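[bollstead-manip] Re: Wrist view dropout on the washer unload task

On 13/11/2025 the Wandum group wrote:

> Your February numbers had the wrist-only policy ahead of head-only
> on grasping inside the drum. We can't reproduce the gap. Did you
> drop frames before training, and is the head view masked while the
> hand is past the gasket? Our loader is the one from the Fidton
> branch, unmodified.

Answers inline below, with the wrist view from the drum opening first.

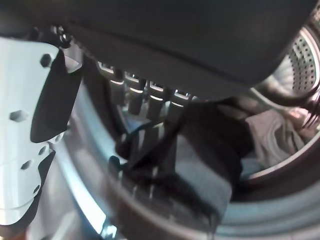
Brock Li

No frames were dropped. The training set is 555 demonstrations, all segments kept, including the ones where the finger and pad cover a good part of the wrist view. The head view is not masked either. What we do is weight the two encoders per time step, using a scalar predicted from the wrist image alone. Near the door seal, with cloth close to the finger, the weight on the wrist side is high. It falls when the image saturates.

Saturation is where I would look first on your side. The Fidton loader normalizes exposure per clip. If a clip contains a stretch with a blown-out lower half, everything else in that clip gets pushed dark, and black cloth against a dark housing loses what little contrast it had. We normalize per frame.

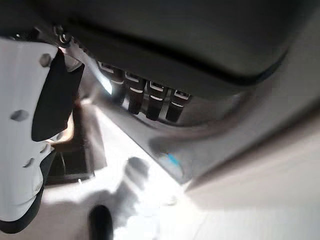 Wrist view with strong overexposure below the row of tabs.

With per-clip normalization switched back on, our wrist-only policy fell to the head-only level, within the spread of 2 seeds. I would not read more into it than that.

On the head view: it gives the policy the basket, the door and both forearms, so it carries the transport and placing phases well. Inside the drum it is weaker. Dark fabric sits in a dark opening and the hand takes up part of the view – depth to the cloth is mostly a guess from there.

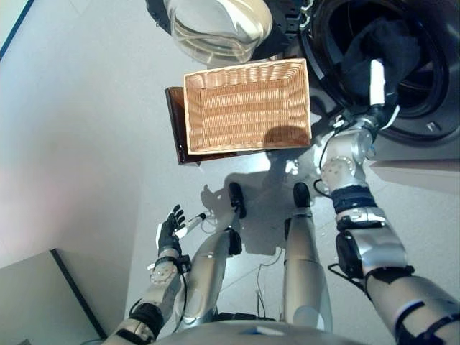
EVALUATION

We ran 66 trials per condition, with basket position varied on the floor in front of the machine. Grasp and placement are scored separately. A garment that ends up inside the rim counts as placed, whatever its orientation. Of the failed grasps in the fused condition, 18 were on black garments, so that class is still the bottleneck.
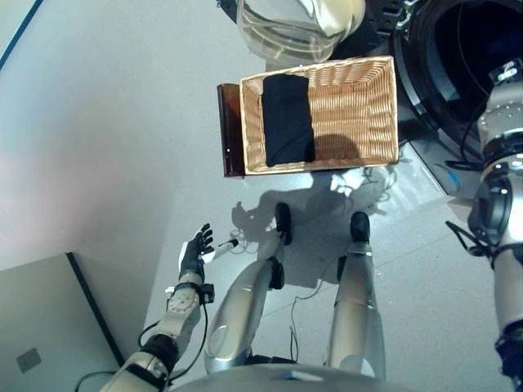

Head view, folded black garment in the left half of the basket.

The fold state of the garment is not scored. Beaulieu asked for it and we have no metric I trust yet.

The per-frame patch is in the Bollstead tree under loader/exposure. Please rerun with it before changing the fusion weights, and send me the per-phase logs instead of the totals.

Brock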